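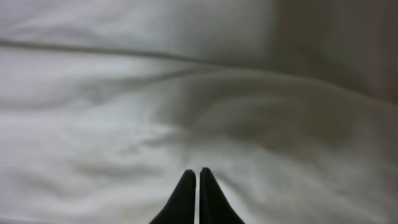
Lachlan Gilchrist

Matchday pitch check: what we look at before kick-off, with my comments

We play our home games at Otar Park, and I've done the pre-match walk there since the club moved in. I love this job! You get the ground to yourself for half an hour, the grass still has the mower lines in it, and you find things you'd never spot from the touchline. A few people from other clubs in the league have asked for our sheet, so I've typed it up with the notes I usually scribble down the side.

Start by 1.15 pm for a 3 pm kick-off. Two people if you can manage it.

1. Goal frames
Checked: both goals anchored, no movement when pushed from the side and from behind. OK
Comment: push the posts properly, with two hands. The north goal had a slight wobble in May and it was one loose socket bolt. Tightened and fine since. Never let anyone swing on the crossbar while you're testing, however keen the under-13s are to help.

2. Nets
Checked: no holes bigger than a fist, all clips fastened, ground pegs fully in. OK, one repair
Comment: replaced 13 clips on the south goal. We use the Vendano plastic ones now – open metal hooks are out, and please bin any you still find in the shed.

3. Playing surface
Checked: walked in lanes, touchline to touchline. Two divots filled near the centre circle. PASS
Comment: walk it in lanes! I used to wander about in a big loop and I missed a sprinkler cover sitting proud of the turf for weeks. Look for stones, glass, old tape, tent pegs from the summer fair, and anything a dog has left. The goalmouths take the most wear, so give them a second pass from the other direction.

4. Sprinkler heads and drain covers
Checked: all flush. PASS
Comment: press each one with your heel. If it rocks, it gets fixed or the match waits.

5. Corner flags
Checked: four posts, none under five feet, rounded tops. PASS
Comment: one cap was missing and Slamet Wibisono had a spare in his kit bag, along with what looked like half a hardware shop. Brilliant man to have with you.

6. Run-off and barriers
Checked: nothing hard or sharp close to the touchlines. ACTION NEEDED, done before kick-off
Comment: the portable goals from the junior session had been left behind the east touchline. Moved back to the fence and chained. Advertising boards on that side were also a bit close, so we shifted them out. The Cledance board has a corner starting to split. It's taped for now, needs replacing.

7. Dugouts
Checked: roof panels, bench fixings, floor. OK
Comment: away dugout has a bench slat that pinches if you sit at the far end. New slat ordered. Water bottles and bags go behind the bench, never in front.

8. First aid
Checked: kit sealed and in date, stretcher out, defibrillator light green. PASS
Comment: open the gate by the car park and leave it open, so an ambulance can get straight to the pitch. I write the postcode on the whiteboard in both changing rooms as well.

9. Spectator areas
Checked: steps, handrails, exits. OK
Comment: the ground holds 1,000 and we had 597 through the gate for the Pangaribuan Cup tie, our best crowd in ages – what a noise! With that many in, the path behind the clubhouse gets tight, so keep bins and bikes off it. Strip of grip tape lifting on the third step of the main stand. Stuck down again, look at it next time.

10. Floodlights
Checked: all lamps on, cabinet locked. PASS
Comment: switch them on about 40 minutes before you need them in winter. If one is out you still have time to ring the opposition.

11. Referee's walk
Checked: referee shown items 3 and 6, sheet signed. DONE
Comment: I really enjoy this bit. Good referees ask good questions, and ours wanted to see the filled divots for himself, which is just how it should be.

Still open: board corner (item 6), bench slat (item 7), grip tape (item 9). Sheet goes in the blue folder by the kettle. If you take over the walk while I'm away, please write comments even when everything passes – they're a great help to whoever is out there next.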